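The slow business of learning to eat breakfast again

18/07/2022

I skipped breakfast for most of my adult life. I wasn't proud of it or anything, I just never got hungry before eleven, and there was always a bus to catch or a dog to walk or a shirt to iron, and coffee seemed to do the job well enough. Then last September I moved to the apartment on Plandura Street, which has a kitchen window that gets the sun first thing, and I found myself standing in that patch of light every morning with nothing to do but be hungry. So I started eating!

The first few weeks were pretty sad, I'll admit. Toast, mostly. Toast with butter, toast with jam, toast with the end of a jar of something I couldn't identify. I bought a box of cereal the size of a suitcase and got sick of it before I was a third of the way down (it's still up there on top of the fridge, if anybody wants it). What I hadn't figured out yet was that breakfast is a meal like any other and you have to shop for it. If the eggs aren't in the house the night before, you aren't going to have eggs.

My big discovery was the Vasilakis bakery, which is two blocks over and opens earlier than any reasonable person would ask it to. They do a sesame bread ring that is crisp outside and chewy in the middle, and it costs less than my coffee used to. I get 2 of them, one for now and one for the freezer, and the freezer one almost never makes it to the freezer. With a bit of white cheese and a sliced tomato it's the best thing I eat all day, and that includes dinner, which I used to take so seriously.

The other thing that changed is that I sit down. My mother always said that food eaten standing up doesn't count, and I thought she meant it as a joke about calories, but I think she was trying to tell me something. When I ate over the sink I was done in a minute and had already forgotten it. Now I set a place, even when it's only me. A real plate, a cup with a saucer if I'm feeling grand, the radio on low. It takes maybe ten minutes longer and I've stopped arriving at work cross.

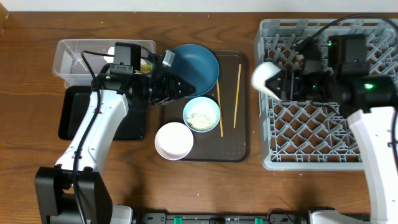

A big blue plate makes even toast feel like an occasion.

Plates are a bit of a weakness of mine, I should say. I grew up in a house where the good dishes lived behind glass and came out for Easter, and we ate everything else off the kind with the faded wheat pattern. I decided some time ago that I wasn't going to live like that. If a dish is pretty it gets used, and if it breaks, well, it had a nice life. My favorite bowl came from the flea market out at Redia and cost me 8 dollars with a chip already in it, so I never even had to worry about making the first one.

On weekends I do it properly and make porridge, the slow kind. I know people have strong feelings about porridge and I used to be one of them, but mine had always come out of a packet. Toast the oats in a dry pot until the kitchen smells like cookies, then add the milk and a good pinch of salt and stir it far more than you want to. A chopped apple goes in halfway through. Brown sugar at the table - more than you think.

I did try one of those breakfast apps for a while, Nultik I think it was called, which sent me a recipe every morning and kept a score. I got to day 61 and it congratulated me with a little burst of confetti, and then on day 62 I had leftover soup and it asked me if everything was okay. I took it off my phone that afternoon. The soup was lentil and it was delicious.

I have about 200 recipes torn out of magazines in a shoebox, and I went through them last night looking for the breakfast ones. There were four. One was for a fruit salad served in half a pineapple! But there was also one for baked eggs with spinach and cream that I must have cut out years ago, and I'm going to give that a try this weekend if I remember to buy the cream. If you've got a breakfast you love, please leave it in the comments, especially if it can be made with one eye open.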